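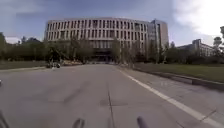

Print this story
E-mail this story to a friend

Learner driver (with four legs and no licence)

I have taught two teenagers to drive and I still have the grey hairs, so when the people at Gudano asked if I fancied a go at teaching a robot to find its way up a road, I said yes before I'd even looked at my diary. I went along on Wednesday, just after breakfast, in the wrong shoes.

The robot is called Wusard. It walks, it comes up to a bit above my knee, and it's being taught to carry parcels and post between the buildings on the Fotmont business site. The way they teach it is the part I wanted to see, and it's lovely and simple. Someone walks it along the route with a handheld controller, much like the one my nephew has for his games, and it stores what its cameras see alongside every push of the thumb. Do that enough times and it starts to work out what you'd have done next.

They were on the main approach road, a great wide stretch of grey tarmac with lawns on both sides, running straight up towards the big curved office block. There's a white line down the right-hand side and a kerb beyond it. Umesh Singhal, who was my instructor for the morning, wanted the robot kept to the left of that line the whole way up.

"Drive it how you'd want it to walk if your gran was coming the other way," he told me, and handed over the controller.

Well! I was dreadful. The left stick makes it go and the right stick makes it turn, and I kept doing both at once, so my first run looked like somebody coming home from a wedding. I assumed they'd bin it, but Umesh keeps the wobbly ones too, as long as the driver gets back on course. He says a robot that has only ever been shown perfect walking hasn't a clue what to do when it drifts. I've decided to take that as a compliment.

There's a dark seam running up the middle of the road, and I ended up using it as my guide, a bit like following the stitching on a hem. Umesh spotted this and asked me to stop. If every driver hugs the seam, Wusard may decide the seam is the whole point, and then it'll be stuck the moment it reaches a road without one. So for the next few goes I had to wander about on purpose, a little to one side and then a little to the other, always slowing down for the last bit before the trees in front of the building.

So far the team has 262 runs saved, from 27 different drivers. Most of those are people who work on the site and gave up part of a lunch hour. Marwan Salameh, who looks after the recordings, goes through them on his laptop and marks the places where a driver hesitated. Mine took him a while (sorry, Marwan). He was very nice about it, and showed me one of his own early efforts, where he'd gone gently up onto the grass and stood there for quite some time.

After that they let it try by itself, with Umesh keeping his thumb over the stop button. It set off at a steady trot and kept left of the line for a good long stretch, far neater than I'd managed. Then it slowed right down in the shadow of a passing cloud, had a think, and carried on. Shadows are still a bother, apparently, and they want a lot more runs on bright, patchy days before they'll trust it with anybody's post.

The next route goes round the back to the Najjar building, which has a ramp and 3 sets of doors, and I'm told the doors will be taught by hand, with somebody physically moving the robot's arm to the handle once the arm has been fitted. They're after more drivers in November and you don't need any experience at all. Names to the main reception desk, please, and wear flat shoes.

Print this story
E-mail this story to a friend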